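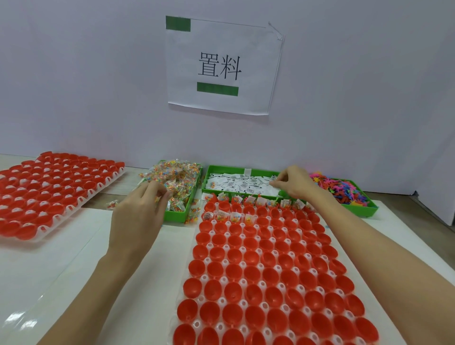
Filling capsule halves by hand at a table marked 置料 ("place materials").

Capsule filling is the step where a toy capsule gets its contents, and I'll admit it's my favorite part of the whole trade! The open halves sit in molded trays, cup side up, with bins of parts lined up behind them: bead packets, folded paper slips, little plastic figures (stars and animals are old standbys). You grab with both hands and work along the rows. Florencio Cabello, who taught me at Tosari, liked to finish the back rows first so his sleeves never dragged over full cups. A Tosari shift used to run 3,723 capsules, and my best was 1,623. The slip goes in standing up, or the lid pinches it.

See also: Capsule toy; Bead kit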